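Sim-only training for kitchen tasks: does the clutter randomization do anything?

Forum: Learning and Simulation
Thread started by gripfirst

gripfirst
Original poster

Okay, I've been sitting on this since September and I'd like some other eyes on it before I write it up for our group. We've been training a pick-and-place policy entirely in simulation (kitchen scenes, single arm on a fixed base) and the claim we inherited from the Pasia write-up is that randomizing the clutter is where most of the benefit comes from. So not lighting, not textures, just which junk is on the counter and where it sits.

I wanted to check that. I trained two policies on the same 2,324 demonstrations, all scripted in the simulator. In set A the target object moves around but the other stuff stays put. In set B everything on the counters gets reshuffled every episode, and the objects get swapped out too. Same network, same number of training steps, 3 seeds each.

On scenes from the training layout, A and B are basically tied. On kitchens neither one has seen, B wins by 20 points of success rate. So far so good for the Pasia people.

But then I tried B with the clutter removed at test time, just the target and bare marble, and it got WORSE than A. That's the part I can't explain and it's driving me a little nuts. Has anybody run into this?

mottled_owl

How are you placing the objects when you reshuffle? If it's uniform over the counter you're going to get a lot of things hanging half off the edge or intersecting, and then the physics kicks them somewhere weird in the first few steps. Your policy could be learning from a bunch of episodes that start with a small explosion.

gripfirst

Rejection sampling with a footprint check, then we let it settle before recording starts. I watched maybe a hundred of the starts and they look sane. Things do tip over once in a while and we leave them tipped.

mottled_owl

Fine, that's the usual way. Then my next guess is the camera. Is it fixed between A and B?

gripfirst

Same camera pose with the same small jitter in both.

bdlamini

Hi, Bongani Dlamini here, I worked on the Tovar benchmark for a while so take this with whatever salt you want. We saw the bare counter thing! We never put it in the paper, it lived in a spreadsheet for months and then the person who cared about it graduated.

Our reading was that the policy trained on reshuffled clutter was using the other objects for scale. If your demos always have several things of familiar size near the target, the network has no reason to learn depth from anything else. Take them all away and it reaches short, or long. In our case it was nearly always short. Do you have the approach errors split out by axis?

gripfirst

Oh that's interesting. I have end effector traces for every eval episode but I only ever looked at success and failure. Let me pull them tonight.

saltflat

I'm going to be the grump. A comparison on 3 seeds with a scripted expert and a single arm isn't telling anybody much about randomization in general. The spread between seeds on this kind of policy can be huge. I've had one seed beat another by more than your gap with nothing changed at all. What's the spread?

gripfirst

Fair. The unseen kitchen gap holds for each seed, the worst B seed is still over the best A seed. The bare counter gap is messier, two B seeds are clearly bad and the third is close to A.

saltflat

So the result you're puzzled by is two runs. I'd train more seeds before I spent an evening on traces.

gripfirst

I mean, the traces are free and the seeds cost me four days of GPU each, so I'm doing the traces first!

s_zwane

Jumping in because we use the Plulska scene generator too and I think you're on it, from the layout you describe. Is it the version where the robot base sits inside the L of the counter?

gripfirst

Yep, Plulska, with our own object list on top. We took most of the meshes from the Hendum pack and threw out the ones that had bad collision shapes (all of the mugs, sadly).

s_zwane

Same, the mugs are a disaster. I'm Shireen by the way, hi. One thing to look at: in that generator the background is part of the scene seed. So when you reshuffle clutter you might also be changing the dining area, the floor color, the wall tile, whatever is standing around back there. If B got varied backgrounds and A didn't, you haven't isolated clutter at all.

mottled_owl

Ooh. That would be a pretty big hole.

gripfirst

I thought I had that locked, but now you have me worried. I'll check the configs. What I remember doing is freezing the room seed and only passing the object seed through.

gripfirst

Okay, back with two things, sorry for the long post.

First, the configs. Shireen's half right. The room was frozen for the training sets, good, so A and B see the same walls and floors. But my unseen kitchens change the room AND the clutter together, so the 20 point gap is B handling both at once. I can't say how much of it comes from the objects. I need an eval set with a new room and the old objects, and another with the old room and new objects. That's easy, it's only eval.

Second, the traces. Bongani, you called it. On the bare counter the B policies come in short along the reach direction and close early. Sideways they're fine. On cluttered scenes that error goes away. A has a little of it too but nothing like as much.

I also went back through the cluttered episodes by hand to get a feel for what the policy has to look at. It's a real mix in there, a blue spray bottle and a little white shaker on the near counter, a toaster and a head of lettuce right up close to the camera, and then a plate and a spatula over on the other counter behind the base.

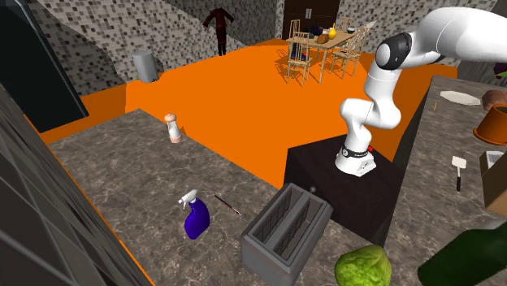 So the plan is a middle condition. Train on B but drop the clutter completely in some fraction of episodes, so the network can't lean on it for scale. I'm thinking 27 percent, and yes that's a silly number, it's what falls out of the episode budget if I keep the total at 2,324 and don't want to regenerate everything.

bdlamini

That's what I'd try. We did something close to it by accident, a bug in the spawner left the counters empty for part of a run, and that checkpoint was the only one that didn't reach short. I wish I could point you to a plot.

Also vary the SIZE of the clutter if you can. If the bottle is always the same bottle, it works as a ruler. Scale the meshes up and down a bit and the ruler stops being reliable.

mottled_owl

I'd disagree with scaling, at least as a first step. Objects in a kitchen do have typical sizes, and a policy that knows how big a toaster is has learned something true. Why would you want to destroy that? You'd be making it ignore a cue that works fine on the real robot.

bdlamini

Depends if you have a decent depth cue from somewhere else. With a single RGB camera, sure, maybe keep it. With a wrist camera I'd kill it.

gripfirst

Single RGB, no wrist cam in this one. We had one in the last project and I'm tempted to bring it back, but then I can't compare with anything I've already run.

s_zwane

I'm with mottled_owl on this. One change at a time or you'll be back here in a month with five conditions and no idea which one did it. Ask me how I know.

saltflat

And more seeds.

gripfirst

And more seeds, yes, I heard you! I've queued two more for each of A and B, and the middle condition gets the same number. It's going to hog the cluster for a while, my labmates will love me.

saltflat

Good. I'll say I find the short reach thing more convincing than the success rates. An error along one axis, in the same direction, in the runs that fail, that's something. Put that plot up front and the percentages after it.

What about the seed that was close to A on bare counters? Does it reach short too?

gripfirst

It does, a little, it just gets away with it. The error is there but small enough that the fingers still close on the object most of the time. So the success rate was hiding it. I wouldn't have looked if you all hadn't pushed on it.

kettlecrane

Late reader, newbie question. Why not just put a depth camera in the sim and be done? It's free there.

mottled_owl

Free in sim, but then your sim depth is perfect and your real depth has holes all over anything shiny. Glossy counters are awful for it. You end up having to model the noise, and that's its own project.

kettlecrane

Ah, got it, thanks.

gripfirst

First of the split evals finished, posting before I go to bed. New room with old objects: B still beats A, but by a lot less. Old room with new objects: most of the gap is there. So the Pasia claim looks okay to me on this setup, with the bare counter problem as an asterisk. One seed pair only so far, saltflat, please don't yell.

saltflat

I'm yelling quietly.

bdlamini

Nice. Could you put the axis errors in a csv when the rest are in? I still have the old Tovar rollouts on a drive and I'd like to run the same split on them.

gripfirst

Will do, probably by the end of the month if the queue behaves. I'll post the config diff along with it so Shireen can check my seeds.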